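5. Descaling and cleaning the Ernholm kettle

The earlier edition of this guide told owners to descale every month whatever their water. We don't believe most kettles need it. Look inside first. If the base is bright and the water pours clear, close the lid and come back to this section another day.

5.1 What to use

Citric acid powder, sold in most supermarkets near the baking things. White vinegar works too, but the smell hangs about and you will taste it in your tea until Tuesday. Branded descalers such as Clovemia do the job. We have not found that they do it any better than plain citric acid, whatever the packet promises.

"Anti-scale" magnets and discs that sit in the water are sold for this kettle by other firms. We have seen no good evidence for them and can't recommend one.

5.2 Descaling

1. Switch off at the wall and lift the kettle from its base.
2. Fill to the halfway line with cold water.
3. Put the kettle back, boil it, then switch off at the wall again.
4. Add 40 g of citric acid a spoonful at a time. It will fizz.
5. Leave for 10 minutes with the lid open.
6. Pour away down the sink with the cold tap running.
7. Rinse, fill, boil and empty. Do this twice before making a drink.

CAUTION: Do not boil the kettle with the acid already in it. It foams, and hot foam comes out of the spout.

CAUTION: Never mix a descaler with bleach or any cleaner containing bleach.

Note: A brown stain left after step 7 is usually mineral from the water. Some websites call it rust and will sell you a paste for it. Try a second round of citric acid before you spend anything.

5.3 The spout filter

The filter pulls straight up and out. Hold it under the tap and brush it with an old toothbrush. The Wan filter (the one with the fine mesh) can be cleaned many times over, so treat "replace every 8 weeks" on the spare part's box with some suspicion. Replace it when the mesh is torn or won't clip in.

5.4 The outside and the base

Wipe with a damp cloth and dry with a tea towel. Neither part may go in the dishwasher or under a running tap, even if a friend's kettle survived it. Keep the base on a firm, level surface, clear of other crockery.
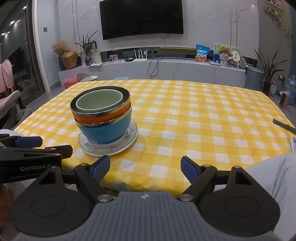
Fig. 8. Three bowls stacked on a saucer, gingham tablecloth.

A tablecloth is fine for serving but a poor place for the base, as the cloth can ruck up and tip a full kettle. Use the bare worktop. Cork mats sold as "heatproof" vary a good deal, and we would not trust one under a boiling kettle without checking that it lies flat.

5.5 If it still switches off early

Let it cool fully and try again with fresh water. If scale is still visible on the base, repeat 5.2. If the metal is clean and the fault remains, descaling won't cure it, and neither will the Ultard "reset" trick passed round on forums, which involves a screwdriver and ends the guarantee. Stop using the kettle and see section 7, Repairs.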